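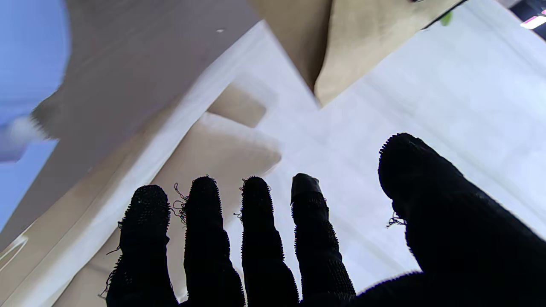 Randa Abu Hammour reckons I should stop pricing the hands and start pricing the gloves, and she has a point (she usually does!).

Workshop > Robots > Buying

By Poppy Bloxham, March 4, 2021

So, the budget. I've set aside $3,646 for the year, and $200 of that was meant to cover everything that wears out, which looks a bit hopeful now that the fingertips have gone so fuzzy.
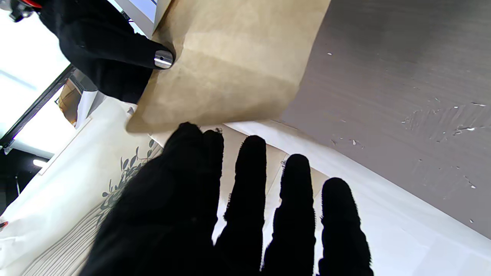

I'd like to move that line up before August and hold off on the second bench, lovely as it would be, and Gralten still owe me a quote for spare gloves in packs of nine.

Filed under: Money and gear, Robot hands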